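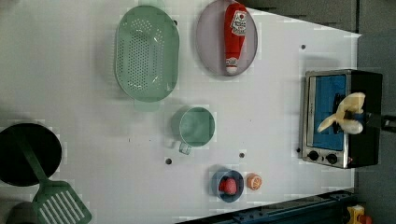 The planner and the little oven door

March 10, 2025 -- by the keeper of this diary

Well, dear diary, I gave the whole day to one gripper and one toy toaster oven, and I can't say I minded! The Druner planner has been picking lovely long paths over the table, but it treats the last bit above the oven as if it were open air, so I sat down with my tea and rewrote the approach step. It now slows down early and asks the depth map again before the fingers go any lower. I ran 136 approaches in simulation overnight and 16 came back with the wrist too close to the oven, all from the same side (a sign error of mine, left over from June, and I blushed when I found it).

Perception is another story. The glass door gives the Wako segmenter fits -- it keeps taking the bright blue inside for a separate object, and the mint-green colander and measuring cup get merged into one long blob. I labeled 53 more views before supper and my eyes are tired. Tomorrow the retraining, and maybe the ketchup bottle on its plate, if the grasp scores behave.

Contact | © 2025 Dostberg Diary | Back to top

Recent entries
Moving the logs over to Grimex
2,000 grasps and a stiff neck
Why I gave up on the old joint limits file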